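How to Get Prop Blur on Military Transports

There is nothing like a big four-engine turboprop coming over the fence with all its propellers smeared into soft gray discs. Freeze those blades by mistake and the same airplane looks like a plastic model hanging on a string! I froze them for years. Toon Dekker finally took my camera away at the Brerkel fence line, turned one dial, and handed it back, and I've been hooked ever since.

What you need
A camera with a shutter priority mode, a lens that reaches 400 mm, and comfortable shoes. Leave the tripod at home for this one. Ear protection is a must if fast jets are on the schedule too.

Step 1: Start at 1/1,000
Set the camera to shutter priority, ISO 400, continuous autofocus, and shoot the first arrival at 1/1,000 of a second. The blades will be frozen solid, and that's fine. You want a sharp picture in the bag before you start taking risks.

Step 2: Come down three stops
Most of the transports I see show lovely blur three stops slower. Go down one stop at a time and check the back of the camera between passes. Somewhere in there you'll see the blades start to stretch, and it's a great moment.

Step 3: Fix your feet first
Point your toes at the spot where you want to take the picture, then twist at the waist to pick up the airplane early. You'll unwind into the shot. Elbows in, and keep turning after you release the shutter.
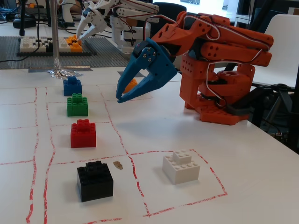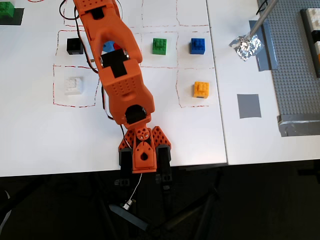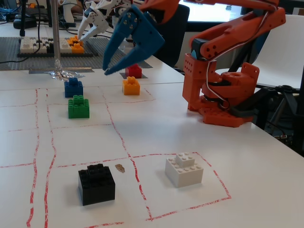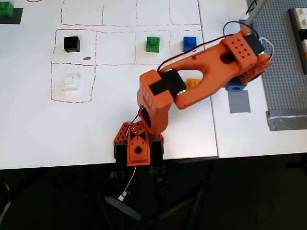

Four views with orange robot arm parts and a white tabletop.

Step 4: Pick one point and stay on it
Put your focus point on the cockpit windows or the crew door and glue it there. Neusa Meireles uses the national marking on the fuselage instead, and her keepers are better than mine, so try both. Short bursts of three or four frames work best for me.

Step 5: Watch the light and the heat
Early and late are wonderful. Around noon the air over the runway shimmers, and no setting on your camera will fix that. If everything beyond the taxiway looks wavy, wait for airplanes on approach, up above the worst of it.

Step 6: Throw most of them out
My last full day at Brerkel gave me 1,128 frames. I kept 2 of the slow ones for printing and was thrilled with both! One is a head-on turn with the landing lights lit, and it's on my wall now.

If you don't live near a base, practice on cyclists or buses. Same twist, same follow-through, and there's always another bus coming.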